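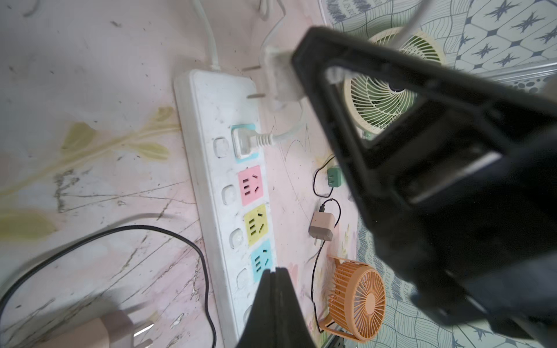 A white power strip with colored outlets.

Re: [sitetalk] Outsourcing the newsletter, anyone tried it?

Pascal Vasseur wrote on Wednesday:
> We signed with Sirkton for the monthly email and two landing pages.
> They say open rates go up in the first 3 months and the list
> "grows itself" after that. Has anyone here used them? I have 1000
> addresses and no time to write to them.

Pascal, I haven't used Sirkton, but I had nearly the same pitch from Arnaud last year, down to the list that grows itself. Mine didn't. What I got was a welcome email that could have gone out from a dentist or a tire shop, and a dashboard.

I would ask them what they count as an open. A lot of mail programs load everything in a message before anyone looks at it, so the number can climb while you sell exactly what you sold before. When I asked Arnaud for replies and orders instead, the account manager sent me the same chart in a different color.
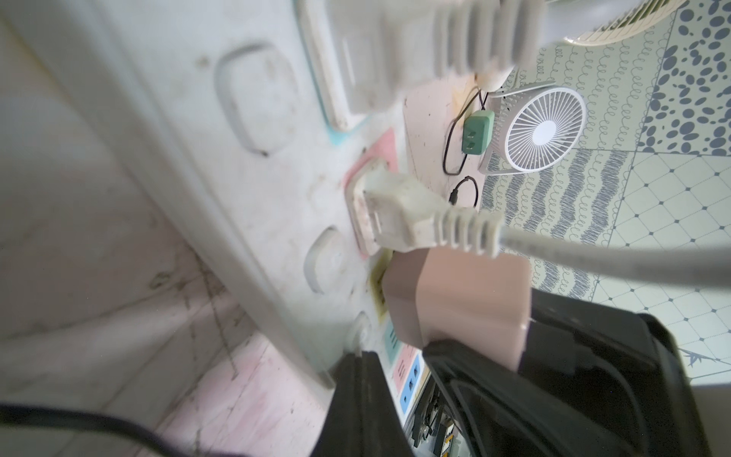
Also find out who owns the list if you leave. In my contract it was on page 19, under "data services," and it took me two weeks of emails to get a plain export of my own customers. Check whether the landing pages sit on your domain or theirs. If they're on theirs, any links people make to them are doing Sirkton a favor.

I'm not convinced you need an agency for 1000 addresses anyway. How many of those people have bought something from you? I'd write to them first, four or five sentences, and see who answers.

Somebody will bring up the Kerkholm case study, so I'll paste the part that always gets quoted: 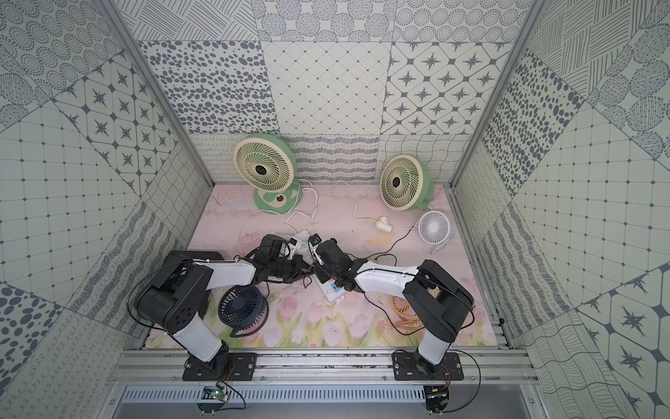 COMTON, August. Kerkholm today announced record engagement following the relaunch of its customer newsletter.

Record compared to what? There is no earlier figure anywhere in it, and no mention of sales. I read it twice.

If you've already paid for the first quarter, fine, but get the export now and put a copy somewhere they can't reach. And please post the numbers here when you have them, even the dull ones.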